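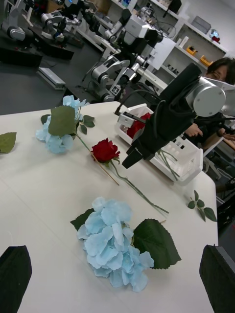
Section 4. Running the Flower Table on Open Day

Read this before the doors open. Last November's crew read it afterward.

4.1 Laying out the table

1. Wipe the table. Lint shows up on white, and small visitors will point it out.
2. Set out roses, hydrangeas and loose leaves. Leave gaps between the stems.
3. Lay the flowers on their sides. Do not arrange them nicely. Arranging is the robot's job, and it gets little enough credit.
4. Keep the near half of the table clear for parents' elbows.

NOTE: The flowers are artificial. Expect to be asked 400 times. Visitors who sniff one should be left their dignity.

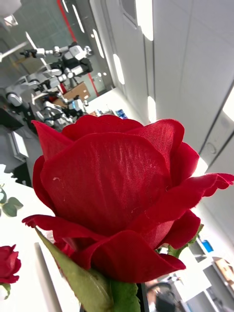

4.2 Picking up a rose

5. Bring the gripper in high on the stem, close under the bloom. Down by the tip, the flower swings like a pub sign.
6. Close slowly. Fabric petals forgive a squeeze, but they hold the crease until closing time.
7. Lift, wait 2 seconds, then move. The wait is for the audience. Ikechukwu Babalola calls it "the gasp" and is very strict about it.

CAUTION: Do not let the arms pass a flower between them unless you practiced it that morning. See Altbridge visit, log entry 69.

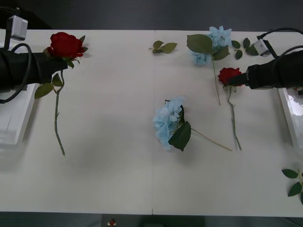

8. When both arms are holding a rose, stop and take questions. "Can it do dishes?" will be first. The approved answer is "not yet."
9. Put the roses down before you walk away, even for coffee.

4.3 If an arm stops

Press stop, smile, and say "recalibrating." Then call Baltasar Bravo on extension 3586. He will ask whether you did step 5. Have an answer ready.

Revised 2023-05-12, Plorotcombe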